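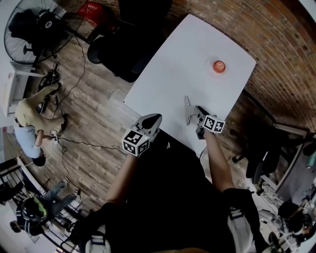
One reader of last term's notes wrote in to say that the section on collecting demonstrations was too short, that it went straight from "record some examples" to the training loss, and that most of the trouble in their own project had come from the part in between. The complaint is fair. These notes replace that section.

Unit 4: Collecting demonstrations with hand-held grippers

Read before the lab. Bring the log sheet from the back of the packet.

4.1 What we are collecting

A demonstration is one complete performance of a task by a person, recorded in a form the learner can copy. For this course it has two parts: a video stream from the operator's point of view, and a track of where each gripper was and how far its jaws were open. The learner sees the video and has to predict the gripper motion.

We use hand-held grippers, one in each hand, instead of driving an arm remotely. The operator feels contact directly and works at close to normal speed. The cost is that a hand can do things an arm can't. A person will lean in, twist a wrist past the limit of the arm's joint, or reach farther than the arm is long. Those recordings look fine on playback and are useless for training. Keep your elbows in front of your body and move at a pace the arm could follow.

4.2 Marker cubes

Each gripper carries a cube with black-and-white square patterns. The software finds a pattern in the image, works out the cube's position and angle relative to the camera, and gets the gripper pose from a fixed offset. Two things follow.

First, at least one face of the cube has to be in view and reasonably sharp. If your sleeve, your other hand or the object covers it, the pose for those frames is missing. Short gaps are filled by interpolation. Anything longer than 10 frames causes the episode to be rejected.

Second, the offset is only right if the cube hasn't moved on its mount. Check it at the start of each block and again after any bump. A loose cube gives smooth, believable tracks that are wrong by a centimeter or two, and you won't notice until the arm closes its fingers next to the object.

4.3 The task for this unit

One small object on a white table. Pick it up with either gripper, pass it to the other gripper, and set it down on the opposite side of the table. Both grippers start with jaws open, inside the operator's view. Both end open and clear of the object.

White tables are easy on the tracker and hard on exposure. If the marker patterns look washed out in the preview, lower the exposure until the white squares have a visible edge against the tabletop. Write the setting on the log sheet and leave it alone for the rest of the block.

4.4 Variation

The learner can only cope with what it has seen, give or take a little. If every episode starts with the object in the middle of the table, you'll get a policy that reaches for the middle of the table. Students know this and still place the object in the same four or five spots, because the hand drifts back to them.

Use the placement list. It has 32 start positions in shuffled order. Work down it, then start again at the top with the receiving hand switched. Put the object at the far end of the table when the list says so, even though the reach is awkward. If you can't reach it without breaking the elbow rule, skip the position and mark it skipped. Don't slide it closer.

Vary these on purpose: object position, which hand picks up, where the grippers start, the height of the handover.
Keep these fixed: camera mount, exposure, gripper hardware, table height.

4.5 Episode boundaries

Press record with both grippers still. Wait one second. Do the task. Wait one second. Press stop. The still periods let the software line up the video and the tracks, and they teach the learner what being finished looks like. Resetting the object is never part of an episode. In the Perkthorpe set, which we use for the reading exercise, some resets were left in, and the trained policy would set the object down and then carry it back again.

4.6 Failed attempts

If you drop the object and recover within the same motion, keep the episode and tag it R. If you drop it and have to stop and think, discard it. Never tag an episode as good because the end state is right. A good end state with a long hesitation in the middle teaches hesitation.

The Galang set has 2746 episodes, with every discard kept in a separate folder and a reason code for each. Look through the discards before you look through the rest. Nearly 73 percent of them come from two codes: marker lost, and started before still.

4.7 Cables and footing

Before recording, follow each cable from the gripper to where it plugs in and see that it has slack at full reach. A cable that pulls tight shows up in the data as a small, consistent drag on one side. Keep floor cables away from where the operator's feet go. The operator is looking at the table and shouldn't step backward during an episode. Anyone else in the room may plug and unplug things between blocks, not during them.

4.8 How much is enough

There's no fixed number. Collect one pass through the placement list, train, and test on positions that aren't on it. Look at where it fails and collect there. Two small rounds with a test in between are worth more than one long afternoon.

Change operators between passes. People have habits in approach angle and grip height, and a set from one operator carries all of them. Enter the operator code every time.

4.9 To hand in

Your log sheet, the raw episodes, and one page comparing your discard reasons with those in the Galang set. Upload to the Multotley folder under your group number. Don't trim or rename the raw files. The conversion script in Sireo reads the start time from the file name.

Reading for Unit 5: the handout on action chunking, sections 1 and 2. Section 3 is optional.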